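Chapter 8
Sorting and Packing: Why Shape Matters

Try fitting round things into a square box and you'll meet one of the best puzzles in everyday math! Spheres leave gaps, cylinders leave different gaps, and lumpy vegetables follow rules all their own. Growers in Kerkham once packed 300 turnips into a crate built for 500 - and it was full to the brim. Where did the space go? We'll start with flat shapes, then build up to solids, and by the end you'll be able to estimate a load before lifting a single turnip.

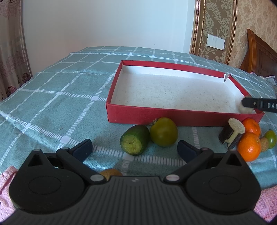
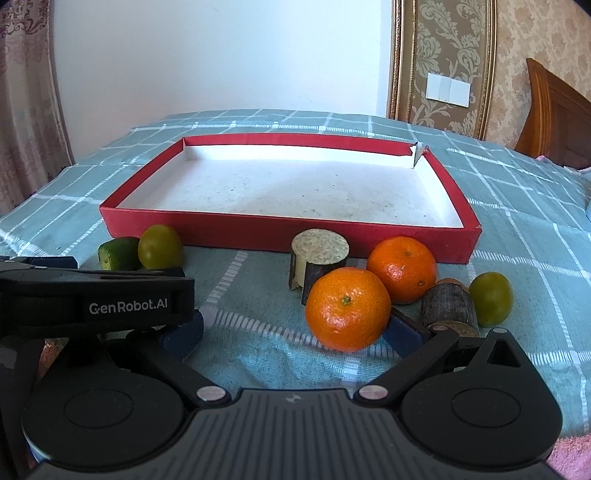

Figure 8.1 A shallow red box, white on the inside, with produce on the cloth nearby.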